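Mon 10 September

# Robot bench takes over the repeat checks at Wostex, and the team gets its afternoons back

Wostex, the small-appliance repair and refurbishing firm, has switched on its first robot bench, and the people who work beside it are already asking for a second one. The bench, known in the workshop as Helau, was set up with the automation company Mazurek after a trial that began in January.

Until this year every returned appliance was picked up, turned over, checked and put down by hand, over and over, all shift long. Wrists suffered. So did concentration, especially in the last hour of the day. During the trial the robot handled 2,545 items, and 1,507 of those went through the first check without anyone having to step in. The rest went to a technician, exactly as planned!

No jobs have been cut. The nine people on the checking line have all kept their hours and their pay, and six of them have finished a training course in setting up and correcting the robot. They choose the order of work, they decide what counts as a fault, and any of them can stop the bench at any time. Several have moved on to the repairs they always said they had no time for, such as worn switches and split housings (the fiddly stuff, and they love it).

There have been teething troubles. Shiny surfaces gave the camera a hard time under the old ceiling lights, and loose cables needed a good deal of patience. The team worked through these week by week with Mazurek's engineers, and a lot of the best fixes came from the shop floor. One was a change to where cables are laid before a check starts. Another was a slower approach for anything with a rounded body.
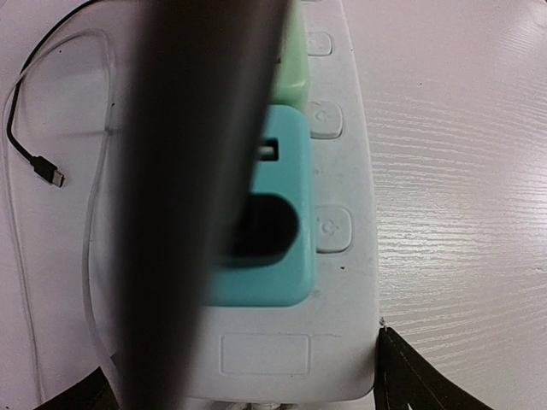 Learning the awkward shapes is where the technicians' know-how counts most. A white plastic housing with a row of raised buttons along one side looks simple enough, but those buttons are the same white as the body around them, and the turquoise panel beside them is far easier to pick out. People who have handled thousands of these by touch know where to look, and Wostex wants that knowledge built into every routine the bench runs.

The next step is a second bench at the Zellard site, where 471 square metres of floor space is being cleared. Staff there will spend paid time with the Helau team before anything is installed, and they will have a say in the layout. Wostex expects the two benches together to handle roughly 1,000 items a week.

Workshop visits for local employers and colleges can be booked through the Wostex front office.

**Ends**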